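Gemine Community Policing Panel
Call for participants

Posted 8 April 2019

Lay members wanted - police stop and use of force review, Grunside and Stullell

Quick one as the closing date is tight. We need people who live or work in Grunside or Stullell to sit on our review panel. You look at how local officers have used their powers (stop and search, handcuffs, dogs, Taser) and say what you think. Out loud, in a room, with an inspector sat there listening.

No legal background needed. No experience of panels needed. Had a bad time with the police? Apply. Had a good time with them? Also apply.

What it is

Two panels, one for each side of the river. Each meets on a weekday evening, once a month, no meeting in August. Papers come out the week before. Records have names and addresses blacked out. Body-worn video is watched at the meeting only, you can't take it home and you can't have it on your phone.

Members go through a sample of records picked by our office, not by the police. You grade each one, write a line or two on why, and the chair sends the lot to the area commander. The commander has to answer in writing. Answers go up on the noticeboard at the Grewal Centre and on this site, usually late, we are working on it.

After last November's protest outside Stullell station we had a lot of people asking how to get involved. This is how. The panel doesn't investigate complaints and can't reopen a case. If you have a complaint of your own please use the complaints form, don't send it with your application, we can't pass it on for you.

Who we want

- Aged 18 or over by the first meeting
- Living, working or studying in Grunside or Stullell
- Able to come to most meetings
- Happy to disagree with people and still share a table with them
- Under 25s especially, we have 2 and need more
- Anyone who has been stopped and searched themselves, same again

Who can't apply

Serving officers and police staff, and anyone who left the force less than 2 years ago. Sitting councillors. A criminal record does not rule you out. There is a basic vetting check and we'll talk through anything on it with you before a decision is made.

What you get

£37 a meeting, paid into your bank or as vouchers if you'd rather. Bus fares on top, keep the tickets. Childcare paid back with a receipt. Hot food at every meeting, tell us what you don't eat. Training is over two Saturdays, both paid at the meeting rate, and you need to do both before you see any footage.

Some of the video is upsetting. You can leave the room at any point and still get paid. There is a counsellor you can ring afterwards, free, and we don't get told who has rung.

Where

Grewal Centre, Grunside, first floor, for both panels. Lift is working again. Step free from the car park side only, the front door has two steps and a bell. Prayer room next to the kitchen. The Centre's laundry and showers are on the ground floor and stay open untill nine on meeting nights, panel members can use them same as any other visitor, ask at the desk for a token. 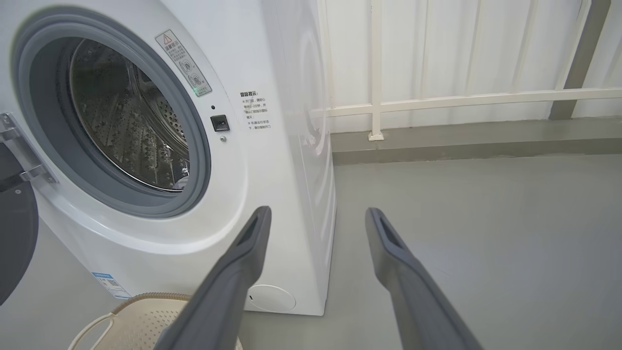

How to apply

Fill in the short form (paper copies at the Grewal Centre desk and Stullell library) or send us a voice note or a letter. One page is plenty. Tell us:

- which panel you want, or either
- why you fancy it
- any evenings you can't do
- anything you need from us to take part, interpreter, large print, etc

Don't send a CV, we won't read it.

Closing date is the last Friday of the month, five o'clock. Forms through the Centre letterbox after that will go in the pile for next time. Informal chats the week after, half an hour, two current members and somebody from the office. Everyone hears back either way, by post or email, say wich you prefer.

Questions, ring the panel office in the mornings. If it goes to the machine leave a number and say it slowly please.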